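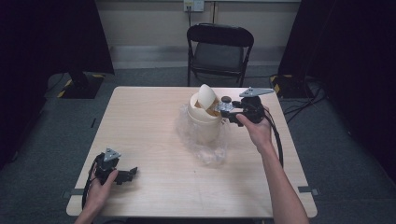

Handheld demonstration collection is a method of gathering training examples for a robot learning system in which a person performs a task directly, holding a gripper in each hand, with no robot arm present. The motion of each gripper and the view from its camera are stored together as one example, usually called a demonstration or episode. The method is used mainly for tasks that need two hands, such as opening containers, folding, and packing. In a typical lidded-container task, a cylindrical container stands on a table among the folds of a clear plastic bag, and the operator works at the lid with the right gripper while the left is held back near the corner of the table. Cables may run from both grippers, as in tethered setups, or the data may be stored on the tool itself.

Background

Robot learning systems were long trained on examples gathered by teleoperation, in which an operator steers a robot from a distance. Teleoperation yields data that matches the robot exactly, but it is slow, and it ties up one robot for every operator. Handheld tools remove the robot from the collection stage. The operator feels contact forces through the tool and can work close to normal hand speed.

The approach described in this article follows the Jalar protocol, drawn up by Ingeborg Wiegand and Andri Thaler. The protocol was first applied at the Livuseck workshop to household objects and later extended to light assembly.

Equipment

A Jalar station consists of a table, two handheld grippers, and a recording computer. Each gripper has two opposing fingers and carries a camera aimed past the fingertips, so that the pads and the space between them stay in view. An additional camera at head height may record both hands and the wider work area.

Finger geometry is kept the same on the handheld tool and on the robot that will later run the trained policy. A mismatch in pad length or opening width changes how an object appears at the moment of contact and is a known source of failed grasps. On fingers attached with screws, the screws are checked before each session.

Fixed reference view

Each session includes a short recording of the open gripper above bare table. The two fingers face each other across the gap, with their tips at about the same height in the image. The recording serves as a baseline for the opening width and for the position of the fingers relative to the camera. It also shows glare on the tabletop, which can wash out surface detail between the fingers. Thaler recommends repeating the reference view whenever the lights or the table are moved.

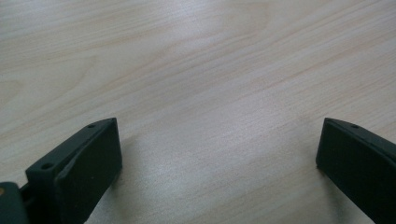 Procedure

An episode begins with both grippers clear of the object and ends when they have been withdrawn. The operator performs one task per episode and does not pause to correct the layout. Between episodes the object is moved and turned by hand. Soft material such as bags and cloth is dropped again each time, so that its folds differ from one example to the next.

Failed attempts are kept but labeled. Under the Jalar rules, a grasp that slips and is recovered counts as a success, and a dropped object counts as a failure. Hannelore Pfeiffer has argued that recovered slips should form a separate class, as they teach a behavior that clean examples do not contain.

Data set size

The protocol sets a target of 1,000 episodes per task. The first Livuseck set for lidded containers held 438 usable episodes after review. A later trial by Dörte Böttcher found that 70 episodes were enough to learn the approach to the lid, but that lid removal remained unreliable at that number.

Limitations

Human wrists can reach poses that a robot arm cannot, and such episodes must be filtered out before training. Position tracking may drift when the camera faces a plain surface for long periods. Operators also differ in speed and grip habits, and a set recorded by one person tends to carry that person's habits into the policy.

See also

Teleoperation
Imitation learning
Gollik calibration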